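멘드홀름, 양팔 로봇용 동작 계획 소프트웨어 ‘헤르크스카’ 2판 공개
얇은 물체 접촉 구간 재계획 기능 추가, 4월부터 기존 사용자에게 순차 배포

로봇 제어 소프트웨어 기업 멘드홀름(Mendholm)은 양팔 로봇용 동작 계획 소프트웨어 ‘헤르크스카(Herkska)’의 두 번째 주요 버전을 공개한다고 밝혔다. 새 버전은 두 팔의 경로를 하나의 계획 문제로 묶어 계산하며, 그리퍼가 서로 가까이 접근하는 구간에서 한쪽 팔이 멈춰 기다리는 시간을 줄이는 데 초점을 맞췄다.

기존 버전은 왼팔과 오른팔의 경로를 따로 만든 뒤 충돌 여부를 검사했다. 작업 공간이 넓을 때는 문제가 없었으나, 작은 물체를 가운데 두고 두 그리퍼가 마주 보는 작업에서는 검사에 걸려 경로를 처음부터 다시 만드는 일이 잦았다. 2판에서는 두 팔의 관절값을 한꺼번에 탐색하고, 손목 위로 올라오는 케이블의 여유 공간도 설정 파일에서 지정할 수 있다.

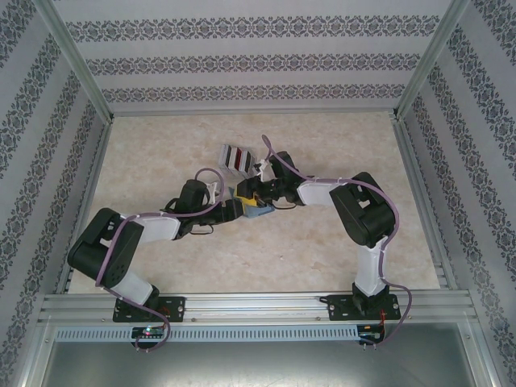
멘드홀름 소식지 제60호

헤르크스카 2판의 구성 요소는 계획기, 접촉 감시기, 기록 도구로 나뉜다. 계획기는 기본 설정에서 50밀리초마다 남은 경로를 다시 평가한다. 접촉 감시기는 서보 전류와 손목 카메라 영상을 함께 읽어 손가락이 물체에 닿은 시점을 추정하고, 추정값이 계획과 어긋나면 해당 구간만 새로 계산하도록 요청한다. 기록 도구는 관절값, 명령값, 영상을 같은 시간축에 저장한다. 저장 형식은 1판과 호환되며, 이전 기록을 불러올 때 별도의 변환은 필요하지 않다.

인식 모듈은 그로카우(Grokau) 연구실과 공동으로 개발했다. 양측은 상자, 블록, 책자류 등을 다룬 작업 기록 800건을 검토해 계획이 중단된 원인을 분류했고, 그 결과를 재계획 조건에 반영했다. 가장 많은 비중을 차지한 원인은 물체의 가장자리를 잘못 잡은 깊이 추정이었다.

멘드홀름의 제품 책임자 탬신 엘러리(Tamsin Ellery)는 “사용자들이 가장 많이 요청한 것은 속도가 아니라 중단 이유를 알 수 있는 기록이었다”며 “이번 버전에서는 계획기가 경로를 포기할 때마다 어느 관절, 어느 물체, 어느 시점이 원인이었는지 로그에 남긴다”고 말했다.

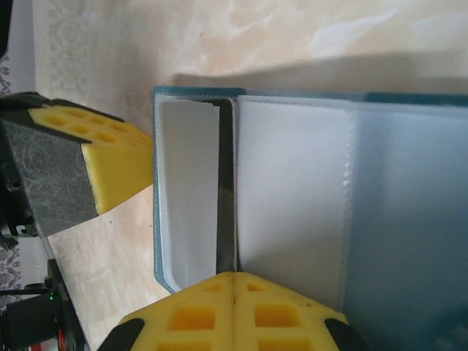 얇고 휘는 물체의 처리 방식도 바뀌었다. 1판의 인식 모듈은 물체를 고정된 상자 모양으로 근사했기 때문에 페이지를 넘기는 작업에서 목표 지점이 자주 어긋났다. 2판은 가장자리를 선분의 연속으로 추적하고, 팔이 움직이는 동안에도 이를 갱신한다. 펼친 앨범의 흰 비닐 속지처럼 반쯤 일어서서 윗부분이 말린 면은 평면 하나로 나타내기 어렵다. 옆의 속지가 더 납작하게 놓여 있으면 두 면 사이의 어두운 틈이 경계를 찾는 단서가 된다. 반투명한 재질에서는 깊이값의 신뢰도를 낮추고 윤곽선의 가중치를 높인다. 이 가중치는 사용자가 직접 조정할 수 있다.

시각화 도구 ‘티코나(Ticona)’도 함께 갱신된다. 티코나에서는 고정 카메라와 손목 카메라의 영상을 나란히 놓고 같은 시점의 계획 경로를 겹쳐 볼 수 있다. 재계획이 일어난 지점은 시간축에 표시되며, 해당 구간만 잘라 내보내는 기능이 추가됐다.

헤르크스카 2판은 4월부터 유지보수 계약을 맺은 사용자에게 먼저 제공된다. 신규 사용자는 60일 동안 평가판을 사용할 수 있고, 평가판에도 계획기와 기록 도구의 모든 기능이 포함된다. 설치 안내서와 설정 파일 예제는 배포 파일에 들어 있다.

문의: 멘드홀름 홍보 담당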